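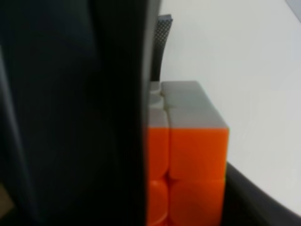
Wrist view with the textured pad behind the cube. Orange is a great color for this.

So the Patberg fingers finally went on the arm, and I have been grinning all week! I'd been running the Kuller set since spring and had gotten used to its habits, mainly that it wants everything lined up square before it closes. Anything a little crooked and the cube pivots, one corner pops out, and you start over. The Patbergs have a softer pad and a bit more give at the tip, and Amrit Ross had been telling me for months that I should try them on cubes before I tried them on anything serious.

I did 146 picks with each set, same arm, same controller, same closing speed. Kuller got 144 minus a bunch I'm embarrassed by, so let me just give the real numbers — 54 drops for Kuller, and few enough for Patberg that I went back and checked my log for a bug. (There was a bug. It was in the timestamps, and the drops were right.)

The part I didn't expect to care about was the camera. With the old wrist camera I was always guessing at the approach, and I'd end up leaning over the table to look at the thing with my own eyes. The Terus module sees a lot more of the table.

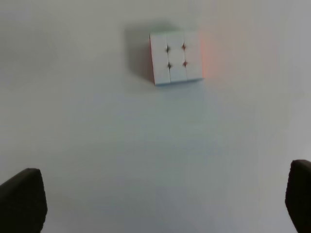
It also let me start the approach from much farther back, so the arm makes one long smooth move and I don't have to stop and nudge it. The picture is a little soft and I'd love it sharper up close, where the fingers go to mush. Dulce Solís thinks I can fix most of that by refocusing the lens a quarter turn. I haven't been brave enough, there's glue on the ring and I only have the one.

Other settings, for anyone trying the same thing: force limit down two notches from the default, wrist speed left alone, and a short pause after closing before you lift. The pause matters more than I thought it would. Without it the Kuller set was hopeless and even the Patbergs got sloppy. 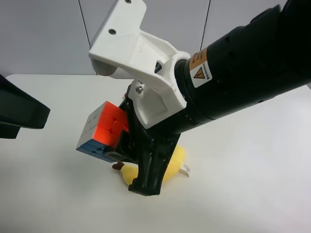 The mounting bracket deserves its own paragraph, so it gets one. Ffion Foulkes sent me her file and I changed the collar and printed it again, and then again with the holes in the correct place. It's the white part wrapped around the wrist, and I left that triangular cutout in the side so it would be a bit lighter. What I like best is that the cube can hang there at a tilt, red side up toward the arm, and I don't have to square it up first. The plush banana is next! Soft things are where the Kuller fingers did pretty well, to be fair to them, so I'm curious.

I still want to try the Cisneros controller with all this. Heriberto Esquivel has one and says the force readings are much less jumpy, and if he'll part with it for a couple of weeks I'll run the same 146 picks again. Same cube, same table. If you have Patberg pads that have been through a few thousand cycles, please tell me how they're wearing, mine are too new to say.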